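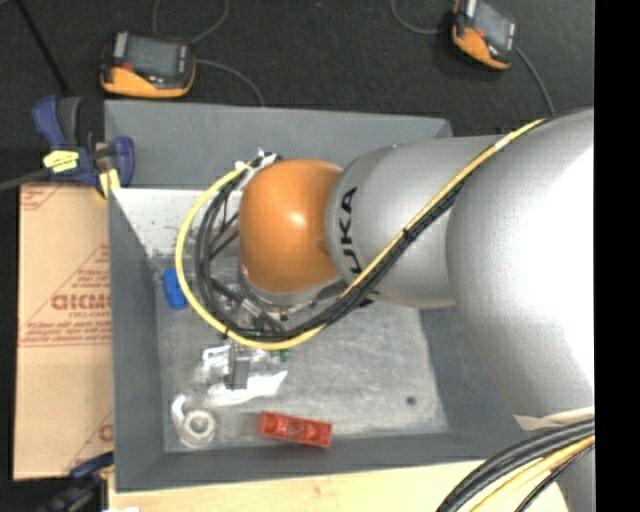 Pathak parts room reopens after its big sort-out

9/21/22

If you've walked past the parts room at the Hetside end of Pathak any time since April and wondered why the door was always shut, good news: it's open again as of this morning, and I got to poke around before everybody else did!

I'll be up front and say I'm biased. I worked the counter in there for 2 summers back when it was one long shelf and a clipboard, and I still have opinions about where the hose clips should go. (Left of the door. They have gone to the right of the door. I'm coping.)

The big change is the bins. Small stuff used to live in cardboard boxes that sagged, got damp and then got taped back together, and you'd go in for a washer and come out with a hinge. Now it's gray bins with tall sloping sides, and there are 43 of them in the public part of the room. They came secondhand from a place over in Tuledport, so the bottoms are scuffed and scratched up already, and I like them better that way. You don't feel bad tossing things in.

Madhu Tiwari has been in charge of the sorting, and she told me the count so far is 2,850 items, with the back wall still to go. "I thought we'd be done by summer," she said, "and then we found the drawer under the drawer." Anything small is supposed to go in a clear plastic bag before it goes in a bin, and the bag gets a tag. Bigger pieces and flat panels can go in as they are. If you bring something back, please put it in a bag again, even if the old one is crumpled to bits. There's a fresh roll on the counter.

What can you get? Mostly brackets, covers, fittings, panel offcuts, and odd bits of plastic in every color. The Moreck shelving is still where it was and still has the long pieces on top, so ask for the step stool and don't climb. My dad needed a cover plate for a switch box that hasn't been sold in years, and we found a close match after a good rummage. It's a shade lighter than the others and he says he can't tell. He can tell.

Prices haven't moved much. Most single parts are a dollar or two, and a mixed bag you fill yourself is still the best deal in the place if you aren't picky.

One thing that caught me out: the side entrance is locked now, so go in through the front and turn left at the stairs. Parking is the same mess as ever. Bus 39 stops right outside and I'd take that if you aren't hauling anything heavy.

Drop-offs start again next week. No batteries, please, and no paint.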